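Can a Robot Arm Learn to Pick Up a Mug on Your Computer?

Published September 4, 2022

Hello again, robot fans! Lots of you have asked me about Ciltance, the practice-world program for robot arms made by a company called Fatau. I've had it on my computer since April, so I think I've played with it long enough to tell you how it works (and which bits made me want to throw a cushion).

First, what's a practice world? Think of a video game. When you drive a car in a game there is no car, just a computer working out where the car would go if there was one. Ciltance does the same for a robot arm. It draws a table, puts things on it, and works out what would happen if the arm bumped into them. The grown-up word for this is a simulation.

Why bother? Well, real robot arms cost a huge amount of money and real plates smash. In a practice world you can drop 100 plates before breakfast and there's nothing to sweep up!

When you open the program you choose a room and then a job. There are 12 jobs in the starter pack. Some are easy, like pushing a block along a line. My favourite is the mug job, where the arm has to take hold of a mug on a very messy table. You can look at the table from different places too, even from close to the gripper, so you get the robot's view of things.
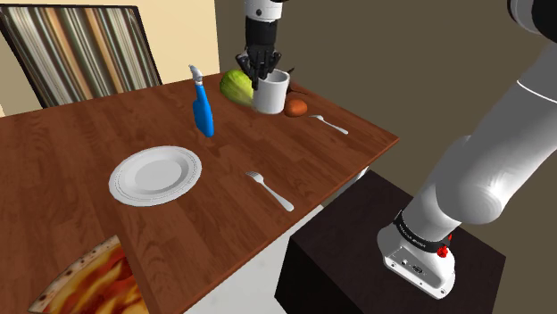 The mug job, with forks, a plate and a slice of pizza on the table too. 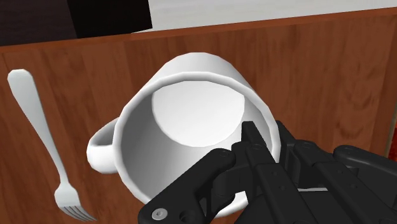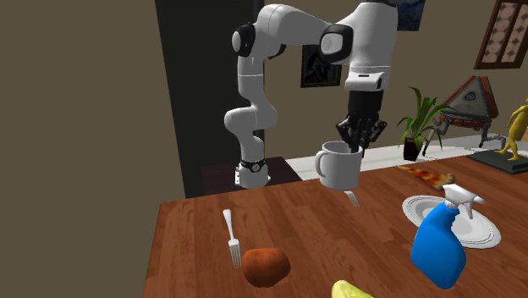

Now, picking up a mug sounds like the easiest job in the world. You do it without thinking. But try this: shut one eye, put on a big pair of oven gloves, and pick up a plastic cup by its rim using only a finger and thumb. Tricky, isn't it? (Use an empty one please, I don't want letters from your parents.) You have to know where the edge is, how far away it is, and how hard to squeeze. The robot has to work out all of that with numbers.

So how do you teach it? In Ciltance there are two ways. You can steer the arm yourself with the keyboard and the program remembers what you did, a bit like showing a little brother how to tie his laces. Or you can snap together coloured instruction blocks: go left, go down, close, lift. I started with the blocks and my first go was a disaster. I told the arm to close before I told it to go down, so it grabbed a big handful of air and looked very pleased with itself.

After lots of fiddling I got better. I set the mug job to run over and over while I had my tea, and when I came back the score said 86. Not bad for someone who burns toast! The score is out of 100, by the way, and you can save your best one.

Something I really like is the shuffle button. Press it and everything moves to a new spot. That matters because a robot that has only practised with the mug in one place might have no idea what to do when you move it a hand's width to the left. Shuffling makes it practise properly, the same way you wouldn't learn only one spelling and then call yourself ready for the test.

And the grumbles? It's slow to start on an old computer. The help pages are written for adults, with words like "kinematics" on the first page (that just means how things move, so why not say so?). And there's no sound at all. I'd love a good clonk when something falls over.

I also tried Pririmance, which does nearly the same thing. It has more rooms but the instruction blocks are tiny and I kept clicking the wrong one. If you're under ten or so I'd go for Ciltance. If you like building with your hands, have a look at the Dreßler kit instead, where you get a small arm made of card and string. It took me 2 afternoons to put together and I still have glue on my elbow.

You'll need a grown-up to set up the Ciltance account, as it asks for an email address. After that you can do most of it on your own. Start with the block-pushing job, then try the mug, and leave the shuffle button alone until you've managed it once.

Next time I'll be looking at robots that can climb stairs, so send me your stair questions!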